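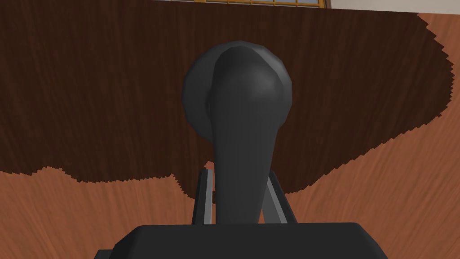
Gripper over the dark table, simulated room run. Window at the top, nothing to pick up.

From: Loukia Vasilakis
To: home-automation list
Date: Tuesday, October 19, 2021
Subject: Re: Re: So can it wipe the table or not?

Murali Pisharody wrote:

> I have been on this list for 7 years and every fall somebody posts that
> the chore robot is nearly ready. My wife has stopped asking when. Brako
> had one at the trade show that folded a towel, and I stood there long
> enough to drink a whole coffee while it did. What I want to know is
> plain. Can any of these things wipe down a table, top and edges, and
> then get the crumbs underneath, without me in the room? If the answer
> is "in simulation," please say so in the first line so I can go back to
> my sponge.

In simulation.

There, Murali, first line as requested. The rest is for people who don't own a sponge.

We have been running the table job since summer with a simulated arm in a simulated room, and I would call the results mixed if I were writing to the people who pay for it. The top of the table is the easy part. It's flat, it stays where it is, and the arm can get over it from almost any direction. On our last batch of 100 runs it covered the whole top in 89 of them. The other 11 it went over the same strip again and again like a man mowing the one piece of lawn his neighbors can see.

Keep in mind that a simulated table has no jam on it. Nothing sticks, nothing smears, and the cloth never gets dirty, which would make it the best cloth in my house. Murali's table has two kids at it. I have met them. I would not send the arm in there yet.

Then there's the part he slipped in at the end, the crumbs underneath. I'd like to thank him for that, since it has eaten most of my month. A person just crouches, says something rude and sweeps. The arm has to fit itself below the furniture without banging its knuckles, and from down there it gets a very different idea of the world. 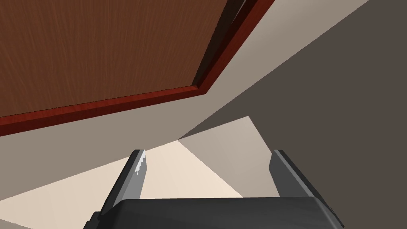 Half of what it has to work with is plain surface, wall running into floor running into more wall, and the planner is quite happy to treat a patch of light as a place worth visiting. We tried slowing it way down. That helped with the bumping and did nothing for the judgment. Now it makes the same bad choice with great care.

On the shop floor I'm a bit more hopeful. Hollmann wants benches cleared between shifts, and a bench is a table that has been bolted down and told the rules. Same height every day, same bins, no one leaves a cereal bowl on it. I think that job is doable, with a person nearby to sort out the odd stray bolt. They also asked if it could sweep under the benches. I changed the subject.

A few people asked off-list about the Womo unit. I haven't tried one. The quote I was given was 900 a month before the service plan, and for that money I know several teenagers who will do the crumbs as well, if you stand over them. The Bitix people have promised me a loaner in November, and I'll write it up if it shows up. Last time they promised me one I got a tote bag.

What I could use from the list is table edges. If anybody has a decent way to get an arm to follow a rounded edge while keeping light pressure on a cloth, please post it, even if it's ugly. Ours either lets go at the curve or pushes like it's trying to move the table into the next room – and in simulation, now and then, it does.

Murali, keep the sponge. Buy a second one, they're cheap.

Loukia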